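Home | Archives | Search | Thread index

Re: Duvet covers, the eternal struggle
Posted by Jennylyn Magbanua, 11/29/22

Oh Ailsa, I feel your pain!! I fought with mine for years before my aunt taught me the roll method, and now I even change the bed on nights when I'm tired (well, most nights).

Ailsa Innes wrote:
> Has anyone found a way to get a queen duvet into its cover
> without climbing inside? I have 16 safety pins in mine and
> it still slides down to the foot end by morning.

Turn the cover inside out, lay it flat with the opening at the foot, and put the duvet on top. Then roll the whole thing up from the head like a big burrito, flip the open end around the roll, button it and unroll. Do tie the corners first if your cover has ties!

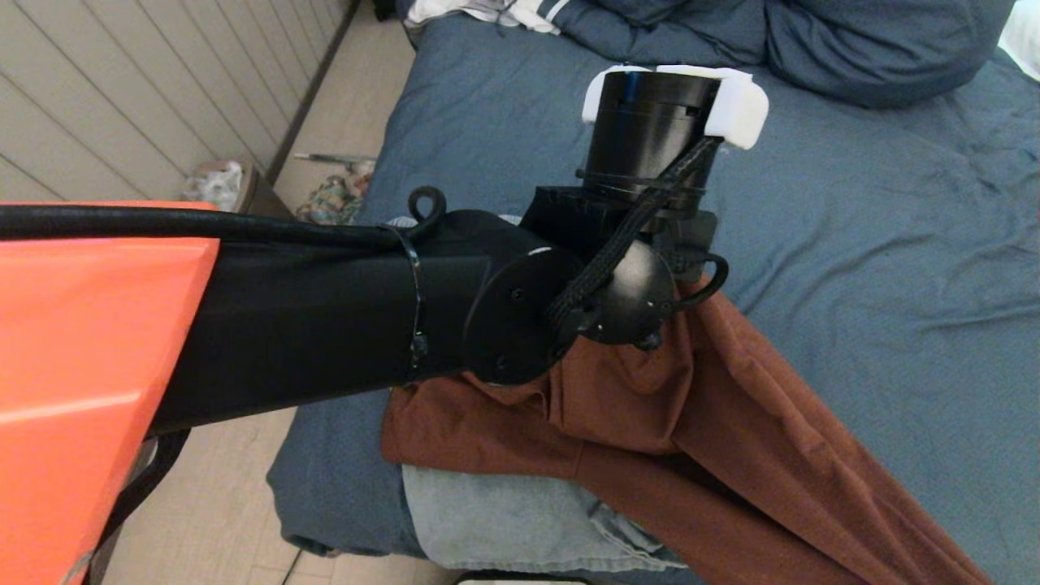

The blue-gray duvet on the bed.

I like this color so much more than white, it's forgiving about coffee. My winter cover is a Makowska and the buttons are tiny, so I'm tempted by the zippered one from Plorko if it's still on sale in December. Does anybody on the list have one? I'm worried the zipper will be scratchy by my feet.

And Ailsa, take out those pins before you wash it. Ask me how I know.

Hugs from Traltovton,
Jennylyn

24 replies | 1,231 views | Share

Tundow Home List | Contact the list owner | Back to top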